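News > Local business > Technology

Surnlow puts off buying its robot and buys time on one that isn't there

Surnlow, the supported housing provider, has spent the better part of two years deciding whether to buy a robot. It has now decided to spend a bit longer, and to pay for the privilege.

The plan was for a mobile machine with an arm that could fetch and carry in residents' sitting rooms. The first quote, from the supplier Avberg, came to £3,834 a month on lease, maintenance included, delivery and training not. The second, from Balix, was £2,116 a month, with maintenance described as "available". Neither price covered the arm being able to reach anything in particular.

So the purchase has been parked until December, and a smaller sum of £1,961 has gone on simulation instead. The robot is being tried out in a computer-made living room, with furniture, lamps, pictures on pale blue walls and a good stretch of wooden floor to get across.
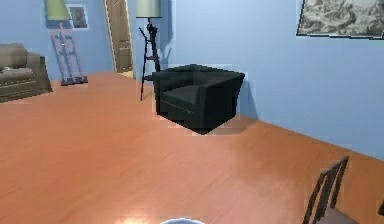
Catarina Moreira, who looks after equipment spending at Surnlow, said the armchair question had taken up more meetings than the lease. "Every supplier showed us their machine in a warehouse," she said. "Our residents don't live in a warehouse. They have a favourite chair and a lamp behind it and they want both left where they are."

The simulated work is run under a project called Quiroga, which has 56 tasks on its list. Most of them are dull, by design. Go round the chair. Stop short of the sofa. Get near a side table with a plant on it and leave the plant upright. Staff drew up the list by asking residents what they would like help with, then crossing out the ones that involved the cat.

Aaliyah Sawatzky, who is running the trials, is fond of the arrangement for budget reasons. A knocked-over plant pot in a simulation costs nothing, she pointed out, and neither does the carpet under it. She is less keen on the idea that it settles anything. "It's a tidy way of finding out which questions to put to the salesman," she said. "You still have to put them."

One of those questions is reach. Side tables have been given a section of their own in the trial plan, as that is where people keep the things they ask for: glasses, post, the remote. The arm has to come in over the floor and get to the tabletop without leaning on the furniture, and both suppliers' brochures go a little quiet on the subject – Avberg's gives a maximum reach and no height, Balix's gives a photograph of a man smiling.
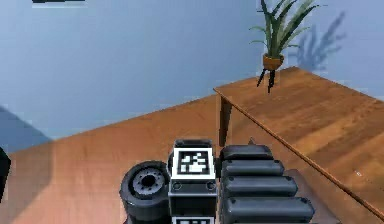 What happens next

Surnlow will finish the task list first and then ask both suppliers for fresh quotes, this time with the tasks attached. Moreira wants delivery, training and repairs written into one monthly figure. She also wants a clause letting Surnlow hand the machine back after the first quarter, which Avberg has agreed to think about and Balix has agreed to receive in writing.

There is no money in the current budget for a second robot, or for the stairs that several of the older buildings insist on having. Those are down for discussion in the next planning round, along with a new boiler. The boiler is expected to go first.

Share this story (7) | Comments (12)

Contact the newsdesk | Copyright, all rights reserved | Back to top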